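# Trevville bins go fortnightly, and the street has opinions

January 2018
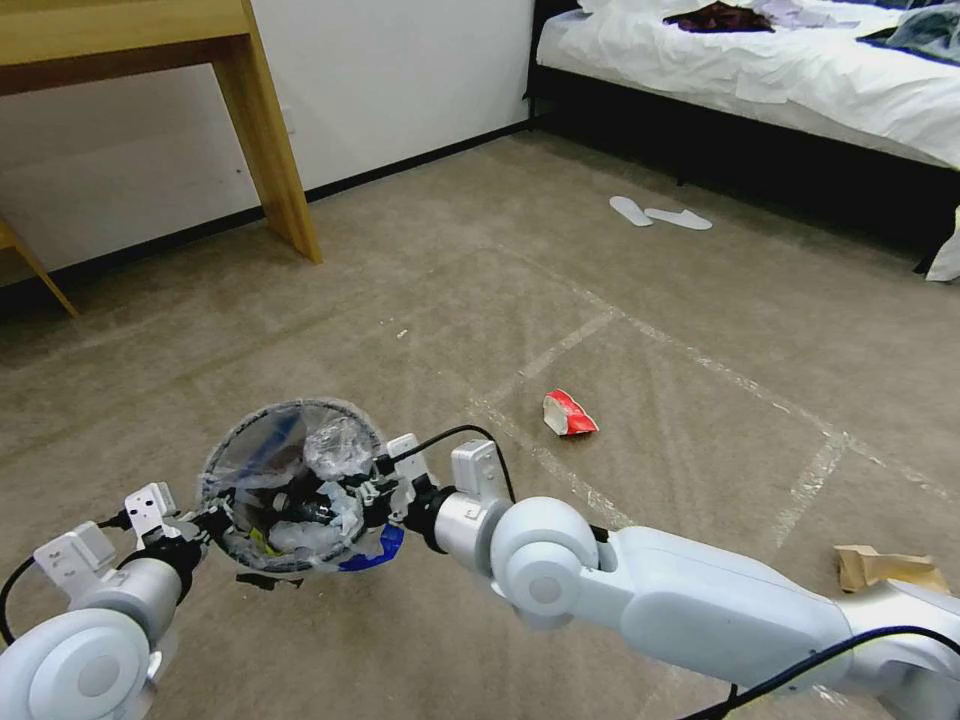 Trevville Council's decision to empty household rubbish bins every second week has now reached the stage where residents read the letter.

The change was approved last June at a meeting with three people in the public gallery, one of whom had come about a fence. It takes effect next month. Recycling will still be collected weekly, as will green waste, which in a Trevville summer consists mostly of dead lawn.

The council says the new timetable will save 1560 truck trips a year. It does not say what the trucks will do instead. A leaflet sent with the letter suggests that households "think small" by using a smaller bin indoors, freezing prawn heads until collection day and talking to the neighbours about spare room in theirs.

Talks with the neighbours have begun. On Cele Street, where the blocks are narrow and the families are not, one resident has put a padlock on her wheelie bin and another has painted his house number on all four sides and the lid.

"I've got three kids, one in nappies, and a freezer that's already full," said Pilar Godoy, who has lived on the street for six years. "Now I'm meant to find a shelf for the prawns. We don't even eat prawns. I feel like I'm being asked to start."

Ms Godoy has written to the council twice. The first reply thanked her for her interest in composting. The second was the leaflet again.

Households with children under three can apply for a larger bin, using a form that must be picked up in person from the Imero Road office, open Tuesday mornings. The office had 200 forms printed and ran out on the first Tuesday. More are on the way from the printer — who is, a council spokeswoman said, "aware of the demand".

Numel, the contractor that has held the collection run since the old depot closed, said its drivers would not take bags left beside bins, bins with the lid up, or bins facing the wrong way. Asked which way was the wrong way, a company spokesman said it was the other way from the one in the leaflet. The leaflet has no drawing of a bin facing any direction, but there is quite a nice one of a worm.

A public meeting on the new timetable will be held at the Trevville library before the first missed collection. Tea and biscuits will be provided, and people are asked to take their cups and wrappers home with them.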